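The night crew learns a new trade

At Vikier's hire depot in Satthorpe, the washing-up starts when most of the town has gone to bed. Crates come back from weddings, club dinners and football presentations, and everything in them has to be sorted, washed, checked and shelved before the vans go out again on Friday.

For years that meant long shifts at the sorting benches. Now part of the sorting is being handed to pairs of robot arms, and the people who used to do it are learning to set them up, watch them and put them right.

The depot has 200 regular customers and a night crew of eight. Four of them have moved across to the robot cells since June. They kept their hourly rate and picked up an allowance for the training, which the company runs in the old Harries building next door.

Opinion on the floor is divided. One sorter with sore wrists says she goes home in better shape than she has in years. Another misses the talk. At the benches you stood across from someone all night, he says, and at the cells you mostly stand on your own and look at a screen.

The work itself has changed more than the hours. A sorter used to be judged on how fast the crates emptied. A cell operator spends the shift laying out trial loads, noting which pieces the arms fumble and passing that on to the day engineers at Trulby, the firm that supplied the equipment. The fault log had reached 2723 entries when we visited. Most were single lines - wrong grip, piece turned, tray bumped.

Management says no jobs have gone. The crew would like that in writing, and talks on a new agreement are due to start after the busy season.
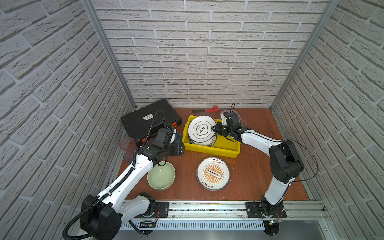 Crockery is what the operators talk about most. A flat plate sitting by itself on the table asks for a different approach from plates stacked on their edges in a tray, like the green-rimmed one at the front of the yellow tray, and a clear cup is different again. The crew knew all of that by feel. Getting it down in words, for engineers who have never worked a night at the benches, is the part of the job they say they are still getting used to.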